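Can a robot clear a table yet?

flirton_dad
04/01/2024
Posts: 133

So my sister-in-law swears we'll all have a robot tidying the kitchen in a couple of years, and I said no way, and now I've spent two weeks poking at the Undum simulator to prove her wrong (I know, I know). I'm a machinist, so I know arms that do one thing all day long. A messy table is a whole other animal.
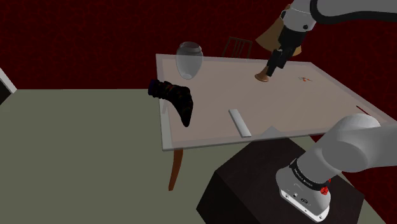

My beef is with the variety. At work the part shows up in the same spot every time and we build a fixture for it. A table at home has whatever got dumped on it, like a glass jar in one spot and a dark sock hanging off the edge, and each one wants a different grip. Squeeze the sock all you like, but go easy on the glass!

lougher_lane
Posts: 1415

I think you're being too hard on it. Two fingers get you pretty far if the software picks a decent place to grab. Boxy stuff is the easy win, and I'd start there and leave laundry for later.

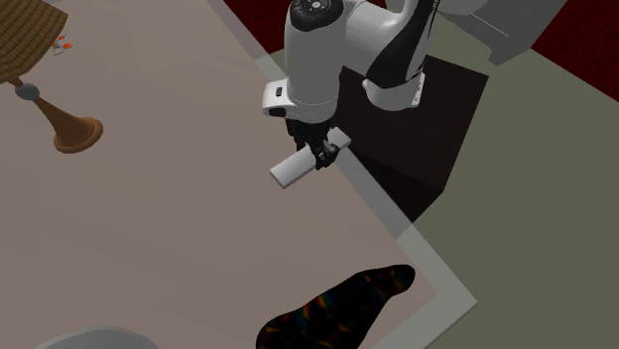

benchvise500
Posts: 1588

Easy win in a simulator, sure. We had an Anwood cell at the shop for deburring and it was great until somebody changed the bin. Then it was me standing there with a tablet for half a shift. I'd want to see a home one deal with crumbs, a wobbly table and a dog before I paid for it.

lougher_lane

Well, a dog would mess up my day too, lol. But picking up is only half of it anyway. Where does the thing go afterward? I'd take a slow robot that puts stuff back in the right drawer over a fast one that makes a neat pile.
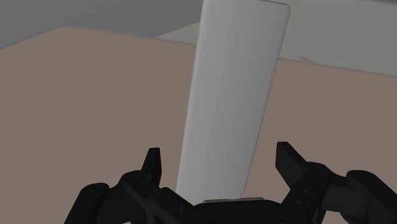

pattycakes_r
Posts: 500

Would any of you let one run while you're out of the house?

flirton_dad

Not with glass on the table. Socks and boxes, maybe, with the door shut and the dog on the other side of it.

benchvise500

Still a no from me. I'm sticking with the kids, they're slow too but I already own the hardware.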